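Lulden school meals go to two-week menu from November

7/5/25

Schools in the Lulden district will move to a two-week lunch menu in November, replacing the monthly one in use now. The change covers all grades and was approved at this week's school board meeting by a vote of 5 to 2.

Under the new plan, kitchens will prepare a hot main dish three days a week and a cold lunch on the other two. Cold lunches will be built on bread, with a choice of fillings and a piece of fruit. The price of a full lunch stays the same through the end of the school year, and a second serving of vegetables will be free.

The district received 404 replies to a survey sent home in the spring. Most parents asked for shorter lines and food that children would finish. The cold lunch days are meant to help with the first request – the two smallest schools, Plira and Bodo, each have one serving window and a 25-minute lunch period.

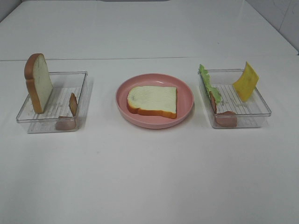 Fasil Weldu told the board that two cold days a week was one too many, and that for some children the school lunch is the only cooked meal of the day. He asked for soup to be offered on those days during the winter. The board agreed to look at the cost and report back before the menu starts.

Hiếu Võ spoke in favor of the plan but asked that menus be sent home on paper as well as posted online. The district said it would do this for any family that asks.

Kitchen staff hours will not be cut. The district has set aside money for 100 new serving trays and a second refrigerator at Jang Middle School, where cold lunches for the east side of town will be packed each morning.

Families with allergy forms on file do not need to send them again. New forms can be turned in at any school office until the end of August. The full menu will be posted two weeks before it takes effect.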